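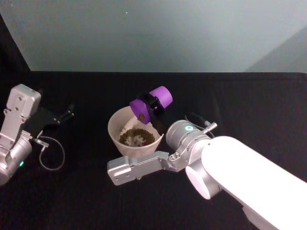

6th August

Slept badly, up before the alarm, and decided today was finally the day for the big table. I've been putting it off since January! Peiyu had promised to come by at ten and turned up at half past with two iced coffees, so I forgave her.

The black cloth is a pain, I have to say. It shows every speck of lint, and however I pull it there's a crease left over somewhere. Peiyu thinks we should iron it in place with a damp towel on top. I think that's how people burn tables. We settled on the lint roller and went through most of a refill (the cheap ones from Zisport, which barely stick to anything).

Chunhua called in the middle of it all to argue about the walls again. She wants a warm cream. I like the pale gray, even if it goes a bit blue in the mornings — it's restful, and I'm not moving everything out to paint again. She said she'd ask Zixuan, as if he ever had an opinion on paint.

Lunch was leftover dumplings, eaten standing up in the hall so we wouldn't drip on the cloth. Then Peiyu had to run for her train and I spent an hour looking for the receipt for the fabric, 167 for the whole piece. Found it in my raincoat pocket, along with a library card I'd already replaced. Must call Mom tomorrow, and buy better lint rollers.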